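Sorting the Fabric Pile Without Losing a Weekend

I put this one off for months. I sew a little, I quilt a little, and I have never walked past a remnant bin in my life, so by July the back room had reached the stage where I bought a piece of fabric I already owned. Twice! So here's what I did and what I'd do again.

First, get everything unfolded. I know, it sounds like making a bigger mess (it is), but a folded stack hides all sorts of things: sun fading along the creases, a missing corner where you cut a pocket two years ago, that one mystery stain. Hang the pieces or drape them over something wide and leave them overnight. Half the wrinkles drop out by themselves and you can skip the iron until you really need it.

If you're short on space, drape in layers, a light piece on top of a bigger one. Just don't put a strong color over a pale one if either of them is damp. I did that with a red once and ended up with a pink tablecloth.

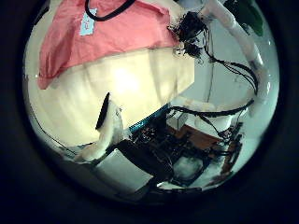
Next come the tags. I used to pull them off the minute I got home and then stand there rubbing a corner between my fingers, trying to remember if it was cotton or a blend. Now I leave every tag on until the piece gets cut, and if the print is too small or too faint, I write what I know on masking tape and stick it to a clothespin. Never straight on the fabric - the glue stays behind if you forget it for a season.

My neighbor Orhun Dağdelen taught me the cardboard trick. Cut all your boards the same size (mine are 11 inches wide), wrap each length around one and stand them up like books. You can pull out a single piece and the rest stay put. He keeps the lining for his old Skoda's seat covers this way and his shelf looks better than mine.

Anything too big for a board gets rolled on a tube. Fabric stores will often give you the empty ones if you ask nicely!

Scraps smaller than my hand go in one shoebox, and when the lid won't close I make something or give the lot away. I'm on my second shoebox right now, so please don't check up on me.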